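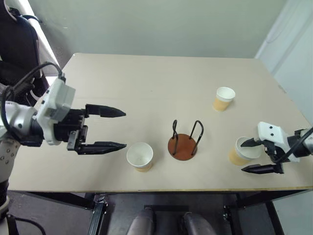
Two arms, three paper cups and a wire holder on the test table at Donar.

Donar cup-handling budget goes to a vote this October, second arm still in

12 October 2026

Donar will ask its board this month for money to put two-armed cup handling cells into its catering supply business, and the number everybody wants to talk about is the second arm.

Quick recap for anyone who missed the spring round. The company packs and sorts paper cups, lids and holders for cafes and canteens. Most of that is still done by hand at long tables. The plan is to start with 2 cells at the Illo site, see how they do over the winter, then decide on the rest.

Asking price per cell, arms, grippers, table and install included: $38,000. That's the Irix quote. Alva came in higher but throws in a longer service deal, and the purchasing team hasn't said which way it leans. Both bids are good until the end of the month. After that Irix wants to requote, and nobody in purchasing sounds keen on that.

Why two arms at all? Single-arm cells are cheaper, less floor space, fewer cables to route. The engineering side says cups are the problem. Light, round, easy to knock over, and they come in different sizes. One hand to steady, one hand to pick, is their pitch. Finance says show us the hours saved first.

A trial table has been set up so both camps have something to look at besides a spreadsheet. Plain parallel grippers, no special tooling. Small cups and big ones.

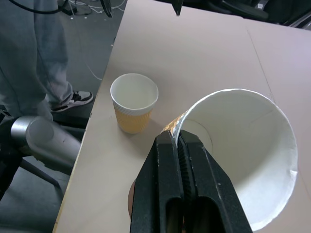 The big cups are where the money question gets sharper. A cell that only handles the small size covers a good part of the orders but not the canteen accounts, and the canteen accounts are the ones short of staff. If the large size needs its own fingers, that's an add-on both suppliers price separately. Irix lists a finger set at $300. Alva wouldn't give a figure before a site visit.

Spares are the other line to watch. Last year's budget for the packing hall had no spares in it at all and a dead conveyor motor ate the repairs money before summer. This time the draft has finger pads, cables and one complete gripper per cell. Probaly the least exciting page in the packet, and the one the floor supervisors asked for by name.

Also in the draft: 100 hours of operator training, split between day and evening shifts. Staff reps wanted it in writing that training time is paid at the normal rate. It's in there now, page four.

Not in the draft: floor work. The Illo hall has a slope near the loading doors and the tables may have to go on the far side, which means new power drops. An estimate for that is due before the vote. Same goes for guarding, the suppliers and the site safety lead dont agree yet on how much is needed with people working close by.

If the board says yes, orders go out straight after and the first cell ships in the new year. If it says no, or asks for the single-arm version to be priced again, the whole thing slides to the next budget round.

Written comments from staff are open until the day before the meeting. Forms at the Illo front desk.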